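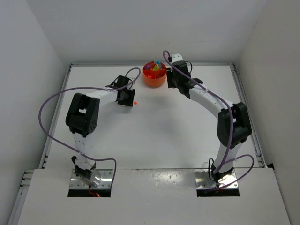

全文 1050 字，预计阅读 4 分钟

博客从旧主机迁到静态站点的工作在二月收尾。记录一下过程，主要是给自己以后查，顺带回答 Pieter Kruger 在邮件里问的两个问题：旧链接怎么处理，图片为什么没有换成新格式。

旧站是 PHP 加 MySQL，跑在 Druvham 的共享主机上。数据库里 posts 表共 2,683 行，其中大部分是自动保存的修订版本，真正发布过的文章是 159 篇。导出时先按 post_status 过滤，再按 post_type 过滤，顺序无所谓，但两个条件都要写，否则附件记录会混进来。

第一个麻烦是编码。早年建表时字符集设成了 latin1，程序却一直往里写 UTF-8 字节，读写两头错得一致，所以网页上看不出问题。用 mysqldump 默认参数导出，工具会再做一次 latin1 到 UTF-8 的转换，中文全部变成乱码。处理办法是导出时指定 --default-character-set=latin1，同时加 --skip-set-charset，得到的文件直接当 UTF-8 读。后来换过一次主机，那之后的表已经是 utf8mb4，要分开导。我第一遍没有分，合并后有 10 篇文章的标题是坏的，正文却正常，查了一个晚上。

正文转换用自己写的脚本，没有用现成插件。旧文章里的换行规则不统一：早期靠程序自动补段落标签，后期是编辑器直接写入。脚本先判断正文里有没有段落标签，没有的按空行切分，有的原样解析。代码块单独抽出来，用占位符替换，转换完再填回去。这一步如果省掉，代码里的尖括号会被当成标签吃掉，缩进也保不住。

链接方面，旧地址是 ?p= 加数字编号，新地址是年份加短名。静态服务器默认不看查询字符串，单纯放一个跳转页没有用。Nginx 里用 map 指令，以 $arg_p 为键，对应到新路径，命中则返回 301，未命中走正常流程。映射表由脚本生成，单独存成一个文件，用 include 引入。写的时候注意 map 只能放在 http 块里，放进 server 块会直接报错。订阅地址没有改，文章的 guid 也保留旧值，不然阅读器会把全部旧文当成新文推一遍。

图片保持原格式。试着转过 WebP，截图类体积下降明显，照片类差别不大，但有几张带透明通道的线图边缘发虚，调参数的时间不划算。目录结构照搬旧站，文件名里的中文统一改成拼音，文中引用同步替换。大小写也检查了一遍，本地文件系统不区分，服务器区分，本地预览一切正常不代表上线后没有断图。

评论转成了静态文本，附在每篇文章末尾，不再开放提交。Lungile Mahlangu 在一篇讲时区换算的旧文下面留过很长的更正，已经并入正文并注明来源。垃圾评论在导出前就清掉了。

备份现在是 2 份：一份是仓库的裸克隆，放在家里的硬盘上；另一份是打包后的完整目录，放在 Hisier 的对象存储里。旧数据库的原始转储也一起留着，没有做任何转换，万一以后发现脚本有错，还可以从头再来。

还没做完的事情：站内搜索暂缺，标签页的分页在条目较少时会多出一个空白页，脚注编号在摘要里偶尔重复。分页的问题已经定位到模板里的取整，下次更新时改。发现失效链接的话请发邮件，附上完整的旧地址，包括问号后面的部分。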